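Right, a thread about trying to learn to knit socks, which I announced in January and which is now a problem of its own.

The plan was one pair for my sister by April. I bought 100 g of sock yarn from Gasser, a lovely mossy green, plus a set of Pleko needles that feel like cocktail sticks. Two balls of wool, no clue.

First attempt: cast on far too tight, couldn't get the thing over my own heel. Unpicked the lot while watching telly and swearing at the dog.

Meanwhile the shops do this sort of thing and it always cheers me up
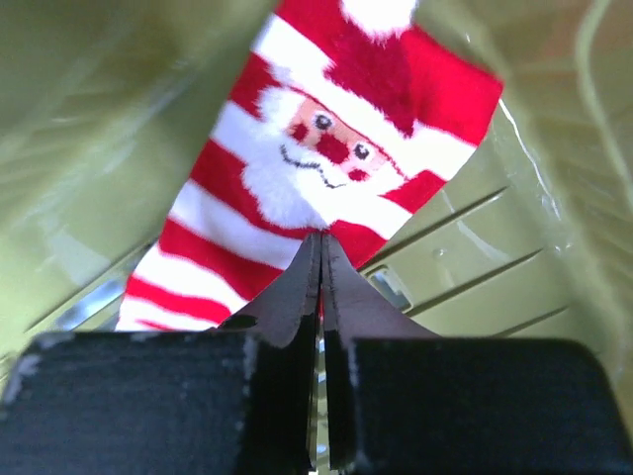
Santa sock, stripes, pompom and all. Out of season, don't care

Anyway! Verena Reisinger's pattern got me through the heel flap. She writes like she's sitting next to you with a biscuit. If you've only ever tried the Grisus one, bin it (sorry Grisus) and start again with hers.

The heel turn took me a whole evening. I counted my stitches, lost count, counted again, rang my mum, who said "oh I just guess", thanks Mum.

Washing is the next worry. Half the replies say hand wash only, half say chuck it in with the towels and hope. I'm going cool water, a drop of wool soap, no wringing, then dry them in the air well away from the radiator.
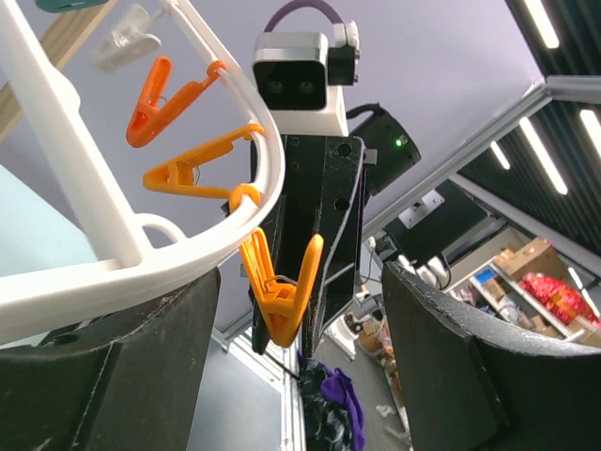

And don't peg them by the toe, you get a funny little point that never goes away. Cuff end, or flat on a towel if you've got the room.

Sock one is finished, by the way. Sock two is eleven rows of ribbing and a lot of sulking. If anyone has cured second sock syndrome, my replies are open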